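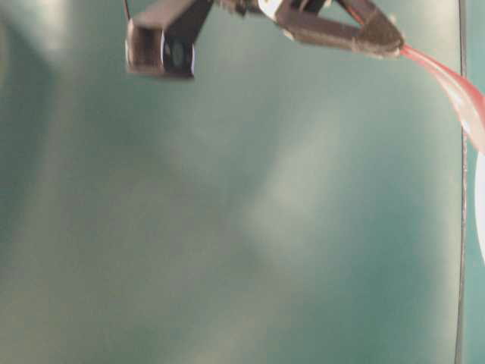
Chapter 6
Who Watches the County Offices?

Most voters in Worlow could not say what the county assessor does. They vote for one anyway, or skip that line of the ballot. In the last election 1,527 people voted for sheriff and 638 for assessor, and the winner of the second race called it a mandate.

Textbooks like to say that electing local officials keeps them answerable to the public. Be careful with that claim. An official who runs unopposed faces no real test, and in Trultach County the same clerk held office for 40 years without a challenger. She may have been very good at the job. The vote totals do not tell us.

This chapter looks at the sheriff, the clerk, the assessor and the county prosecutor, and at how each can be removed. As you read, ask what a voter would need to know to judge the work, and where that voter could find it. The oath of office comes first. It promises a good deal and is seldom enforced.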